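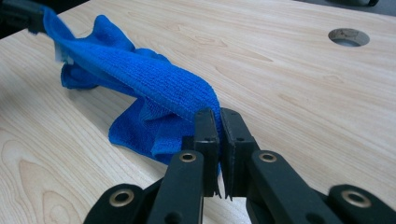
The desk, day 3

2018-01-08

Christmas left its rings on my desk, so I spent the evening on it with the blue cloth. The big brown rings in the corner will not shift. They are the grain. I gave them two goes before I accepted this.

The round hole at the back is meant for cables and has mostly swallowed biros since December.

The cloth has started to fray at one edge – Emil Kofler says bin it. Emil dusts with a sock.

Drawers tomorrow, up to 66 of those biros permitting.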